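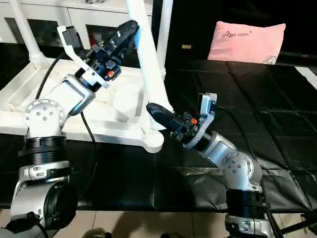

Visiting the Trosdale Robotics Open Day: Your Questions

Search questions Type a word Go Clear

What is the open day, and who is it for?

Once a year, in September, we open the Trosdale workshop to anybody who would like to come and see what we do all day. You don't need to know a thing about robots! Last year 492 people came through the doors, and plenty of them had never stood near a robot arm before. Bring your neighbor, bring your grandmother, bring the questions you've been saving up.

What will I see?

The main demonstration has two arms working at one table on household things, the sort of furniture and odds and ends you probably have at home. We like ordinary objects because everyone already has an opinion about how they ought to be handled, and that makes for lovely conversations.
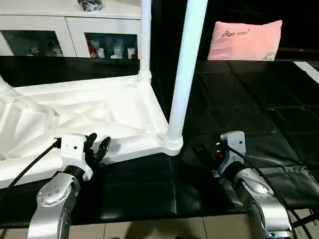
Each demonstration runs 15 minutes, and then there's a pause so you can talk to the operators. They are happy to be asked the same thing several times, so please don't hold back – if you want to know why an arm went left when you would have gone right, ask.

Is it fast?

Not very, and we'd rather tell you now than have you disappointed at the rope. Picking up a piece of furniture is easy for you and me, and we hardly notice the little decisions our hands make along the way.
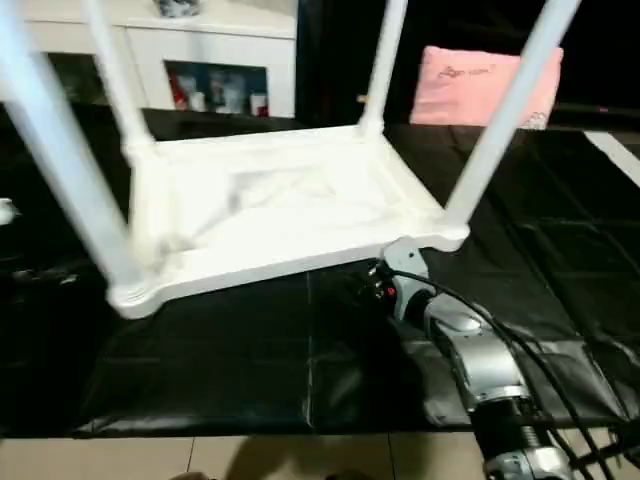 Choosing where to take hold is a good half of our work at Trosdale, and it's what visitors end up asking us about most. Boxes are fairly kind to a gripper. A stool turned upside down, with its legs in the air, gives an arm much more to think about, and going for the rim at a corner of the seat means reaching in close beside a leg. Watch the approach as much as the lift and you'll get more out of your visit.

Can children come?

Yes, and we love having them. Children under 12 need a grown-up with them, and everybody stays behind the rope while the arms are powered. There's a drawing table in the Sunlow Room for anyone who gets restless.

Can I touch the arms?

During a demonstration, no, I'm afraid. Between sessions an operator can take small groups up to the table for a closer look, once the power is off.
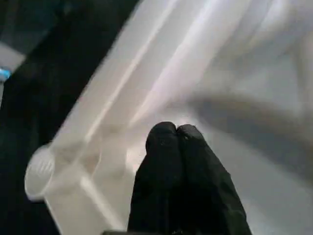 If you'd like to be in one of those groups, put your name down at the front desk when you arrive. The list fills up quickly in the morning and is usually much shorter after 2 p.m.

Where do I park?

The Coughlan Street lot is free for visitors all day. Please leave the spaces by the loading door clear.

Related questions
Getting to Trosdale by bus
School group bookings
Food and coffee in the Sunlow Room
The Ullance evening talk: how to reserve a seat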